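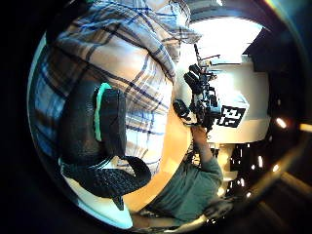 Jun 28, 2019

Krasniqi came down at ten to tell us again that the Ploma system is going to take the boring part of the job off our hands. I have been at Horkville long enough to have heard that about the new scanners, and about the software before that. The work these days is teaching. Plaid shirt on, black gear over the hand, and on the other side someone in a teal-green T-shirt holding up a camera rig with one of those blocky black-and-white squares next to it. I used to go home having sorted things. Now I go home having shown a machine how I would do it, and my wrist is sore in a new place.

They gave us the number at the meeting: 3064 recordings so far, and the target is 3695. I asked what happens to the eight of us once they get there. Haris Jurić looked at his shoes. The answer was that people will "move up into oversight," and when I asked how many oversight jobs there were, that was a good question and he would get back to me.

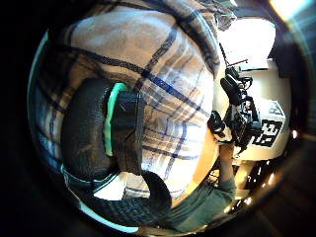 Haris thinks I'm too hard on them. He says the pay went up by 60 cents and his back is better than it was last year, and both are true. But over in Brirnness they were promised the same thing, and his cousin there spends the whole shift clearing jams and pressing reset. She doesn't talk to anybody until lunch.

Signed up for the August training anyway. Need to ask if those hours are paid.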